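Emptying the small-parts bins

Filed under: Storage / Bins and Boxes

Wednesday, December 25, 2019

The house is quiet until dinner, so I spent the morning on the metal bins. The occasion was a note from Pádraig Costello, who read the June post on drawer dividers and asked why I still keep open bins at all when everything in them ends up in one corner.

He has a point about the corner. Small mixed goods migrate. Put a brush head, a clear plastic container and a few light odds and ends into a wide bin with a smooth metal floor, move the bin twice, and they form a cluster. Friction on worn metal is low and the floor is never quite level. Mine drops 5 mm from one end to the other, measured with a steel rule and a Besson level.

I still prefer metal to the Skimton plastic trays. The trays weigh 936 g each and flex when lifted by one end. Metal scuffs and the walls get scraped, but scuffs have no effect on what the bin holds. If the look of it bothers you, a scouring pad will even out the floor. It won't do anything for deep scratches.

Procedure, for anyone who wants it:

Take out the rigid items first. They are easy to grip and they pin the soft ones down.

Next, anything clear or shiny. Transparent packaging on a bare metal floor is hard to see, and crumpled film is worse. A lamp set low to one side helps more than a brighter lamp overhead.

Small pieces last. Tip the bin only after the large items are out – otherwise the small ones wedge underneath.

Wipe the floor with a damp cloth, dry it, and check any holes for burrs. I use a Serkeck deburring tool. A half-round file is slower but does the same job.

Ginette Charpentier suggested lining the floor with ribbed mat. I tried the Hirkach mat, cut to size, for 27 days. Items stayed where I put them, but grit collected between the ribs and flat things were harder to pick up. The mat is now under the vise.

Total time for the session was around 181 minutes, including a search for the file. Next up is the shelf above the bench, which needs new brackets before anything else goes on it.

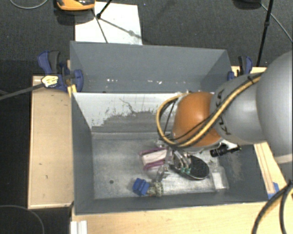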